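Plandar Robotics Club
Bench Safety Checklist, Two-Arm Station
Open lab, Saturday, April 14, 2018
Filled in by the club safety officer. Comments are mine and they stay on the sheet.

Result codes: OK / FIX / STOP. A STOP means the arms do not get power until it is cleared.

1. Emergency stop
1.1 Button reachable from the operator's chair: OK
1.2 Button cuts power to both arms: OK
1.3 Button tested today with the arms in motion: FIX
Comment: I was told it was "tested last time." The log for last time has a check mark and no initials. I pressed it myself with both arms parked and they went limp as they should. Parked is easy. I want it pressed in mid-move before the team runs anything for parents.

2. Mounting
2.1 Arm bases tight: OK
2.2 Table does not walk under load: OK
Comment: Leaned on it hard. Small wobble, same as in March. The team says the wobble doesn't affect the results. It may not, but I haven't seen a run that would show it either way.

3. Cables
3.1 Cables clear of the joints through full travel: FIX
3.2 Connectors seated: OK
3.3 Nothing on the floor to trip over: OK
Comment on 3.1: There is too much slack in the cables on the arms. Slack is better than tight, I agree, and I have heard the speech about strain relief. A loop that stands clear in one pose can still catch in another. Move each arm by hand through its whole range with the power off, both directions, and have a second person watch the cable and nothing else. Then tie it down and do it over.

4. Grippers
4.1 Fingers undamaged, screws tight: OK
4.2 Closing force limit set in software: OK
4.3 Force limit confirmed with a real object: STOP, cleared at second visit
Comment: The limit in the settings file was 40. Forty what? Two members gave me two different units. The Lumenta manual for the control board says percent of maximum, and now the settings file says so too. They closed the fingers on a spare tube and it held without cracking. Cleared, with the note that one tube is one tube.
4.4 Pointed fingers kept below face height when people lean in: FIX
Comment: Members still bend down to look at the rack from tabletop level. Eye protection on, or look at the monitor.

5. Test tubes and rack
5.1 Plastic only, no glass: OK
5.2 Contents are colored water from the club's own jug: OK
5.3 Every tube capped before power-on: OK
5.4 Rack fixed to the table: FIX
Comment: The rack is free to slide. The team wants it that way because one arm is supposed to steady it while the other picks. Fine as a goal. For first runs use the putty, then take it away once the picking works.

6. Other items on the table
6.1 Only what the task needs: FIX
Comment: The toy food, plates and towel belong to the table-setting task. I was told leaving them out makes the test "more realistic." The Jarkwood rules for this event score a cleared bench and a cluttered bench separately, so pick one and write it on the run sheet. Cloth is my bigger worry. Fingers that snag a towel will drag whatever is on it.

7. People
7.1 Hands off the table while the arms are live: OK
7.2 Closed shoes: OK
7.3 One person named as operator, said out loud: FIX
Comment: Two people gave commands during my first visit. Each thought the other was watching.

8. Records
8.1 Run log kept: OK
8.2 Failed runs logged: FIX
Comment: The poster draft claims 97 percent success over 274 picks. I went through the log and I don't doubt the arithmetic. What I doubt is the column headed "restarts," which is blank on every page. If a dropped tube gets put back in the rack by hand and the run starts over, that is a failed pick. The Fonitz team lost points for exactly this at the last meet.

Sign-off
Powered runs allowed at half speed only. Items 1.3, 3.1, 5.4 and 7.3 must be closed before full speed. The others can wait until the next open lab. Bring me the log with initials in it, please, and leave the restarts column on the page even if you don't like what goes in it.
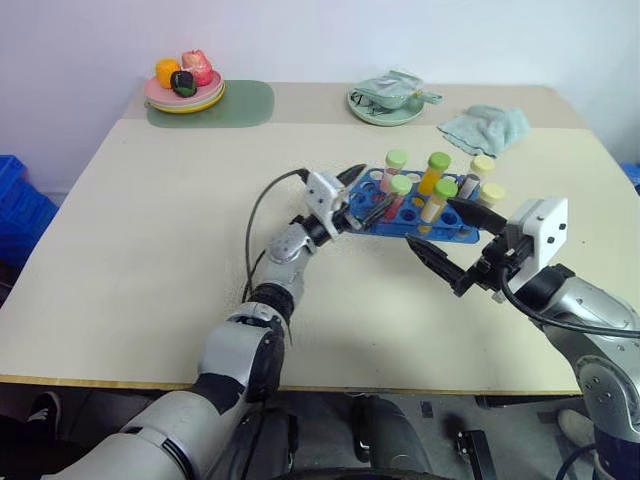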